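Cahier d'atelier, 2020-02-11

Repris l'inventaire du petit bazar avant l'envoi chez Caron. Le tableau de Mawar Chong annonce 515 références, le mien s'arrête à 287. L'un de nous deux compte les noix comme de la papeterie.

Décision provisoire : tout ce qui taille, colle ou brosse va dans le lot Dercombe. Le reste va dans Kilach, catégorie « divers », qui grossit à vue d'œil. Le taille-crayon vert menthe en forme d'œuf reste en Dercombe malgré son air de bonbon. Les boîtes en papier doré, debout dans le carton à liseré rouge, sinon on ne lit plus le dessus.
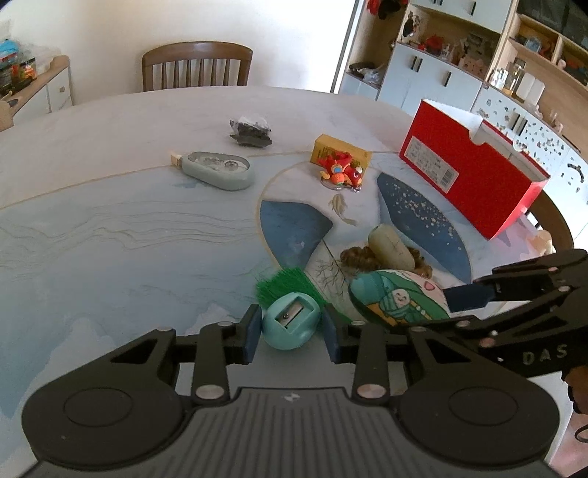
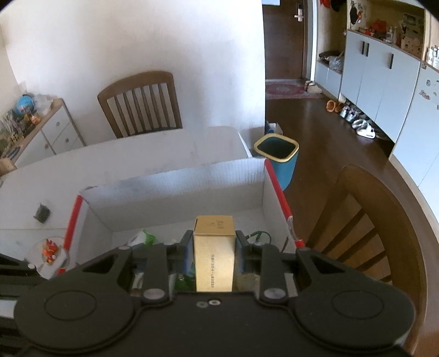 Sekar Govindasamy objecte que debout, les boîtes dorées prennent la place du câble vert, et que le câble, lui, se moque bien d'être lisible. Il propose de le sortir et de coucher tout le monde. Je note l'objection, je laisse debout.

Les petites figurines orange : toujours dans leur coupelle blanche, toujours sans référence. Étiquette 21 libre, à voir.

À faire : redemander 2 rouleaux d'adhésif à Fakis, ceux de juin ne collent qu'aux doigts. Vider la poubelle turquoise.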